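Tavberg Community Gym - progress report to the Morin Fund, January

Hello again, and thanks for being patient while I got this together. It has been a busy stretch and I'm happy to say most of it went the way we told you it would!

The big thing first. The move into the old Trotudent building is finished and the doors are open. We carried the last of the weights over in two trips with a rented van, and my back is still talking to me about it. Your grant covered the van, the mirrors in the back room and the new mats. Spending so far comes to $2,027, and I've put the receipts in the shared folder with the mat order on top.

Sign-ups are at 70. We said 100 by summer in the application and I still think that's the right number to aim for, though mornings are filling up much faster than evenings. The Titia class (our gentle strength hour for older members) has a waiting list now. I'd like to add a second one at 10 a.m. if you're okay with me moving a little money over from the printing line. Let me know, it isn't urgent.

What's running behind is the floor. We kept the carpet tiles to save money and I don't regret it, but they need a proper deep clean and the first company never called back. I'm getting another quote.

The benches are the part I've been enjoying most. We decided to keep the old ones and clean them up, and the vinyl cleans with a sponge and a bit of elbow grease.

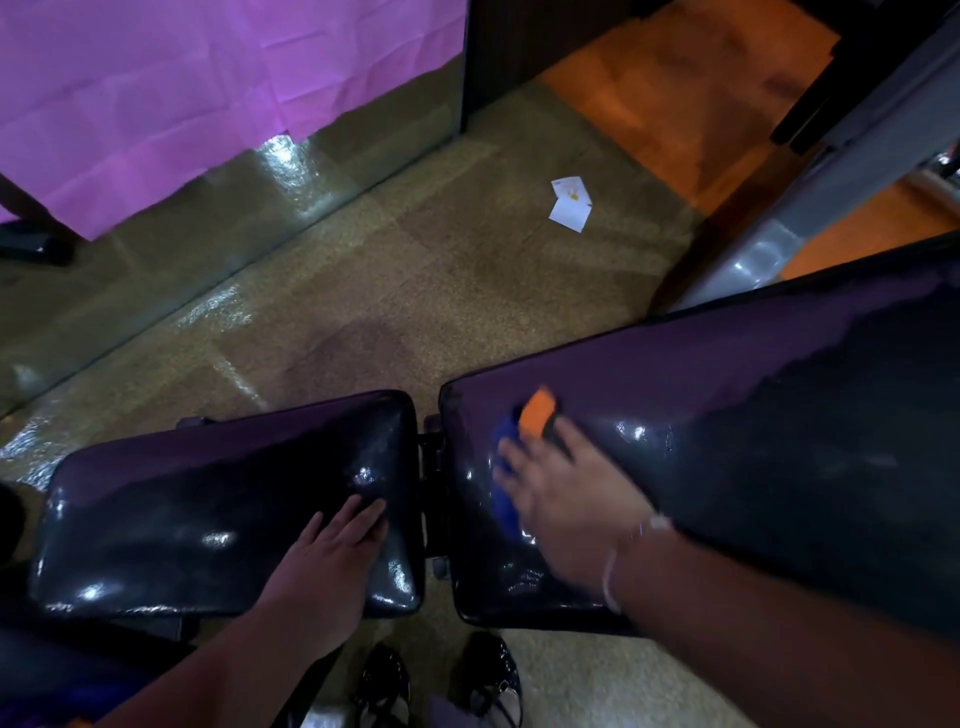

New ones would have eaten most of the equipment line, so that money is still sitting there - I'd love to put it toward a second set of light dumbbells, the small ones always go first. I also want to go over the bolts on every bench before the new class starts, and write up a short wipe-down routine to pin by the door so members can pitch in after they train.

Still to do before the next report: the carpet quote, the evening schedule, and a sign out front that people can read from the bus stop. I'll send the updated budget sheet as soon as the quote comes in.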